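Pekincombe Clothing Swap - FAQ

Last updated November. Still adding stuff, check back.

When does it start?
Doors 7 pm. Drop-off from 6. Please not earlier, we're still putting tables up.

Where?
Ruvport hall, side entrance. Front door sticks and we keep it locked.

What does it cost?
Free if you bring clothes. Otherwise $6 at the door, cash or card.

How many things can I bring?
Up to 15 pieces. We had 200 people last time and ran out of floor.

What condition?
Clean, no holes, zippers that work. Missing button is fine if you pin a note on it. No underwear, no swimwear, no single shoes (yes, we get them).

Do I need to bring hangers?
Helpful but no. If you do, you wont get them back. Wood, plastic, wire, all ok. Shirts and dresses get hung, jeans and sweaters go folded on tables.

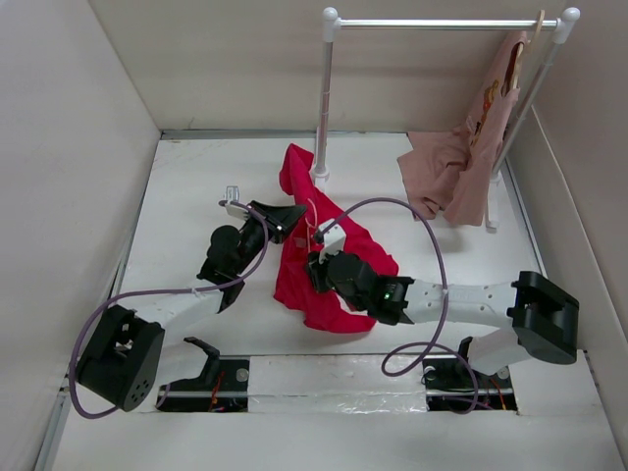
Pale pink tee on a wooden hanger.

How do the tokens work?
One piece in, one token. One token, one piece out. Coats are two. Tokens don't carry over to the next swap, sorry.

Can I try things on?
Yes, two curtained corners at the back. Lines get long after 8. Wear something you can pull a shirt over.

Kids' clothes?
Yes, sizes 2 and up. Baby stuff goes to the spring swap instead.

Where do leftovers go?
Lappalainen Thrift picks up the next morning. Last time it was 95 bags.

Parking?
Street only. Lot behind the hall is for unloading, 10 minutes max.

Can I help out?
Please! Mostly sorting and hanging. Helpers get first pick befor doors open. Ask for Orla Daly at the drop-off table or use the contact form.

I lost something at the last swap
Contact form, say what it is and the color. We keep things until the next one.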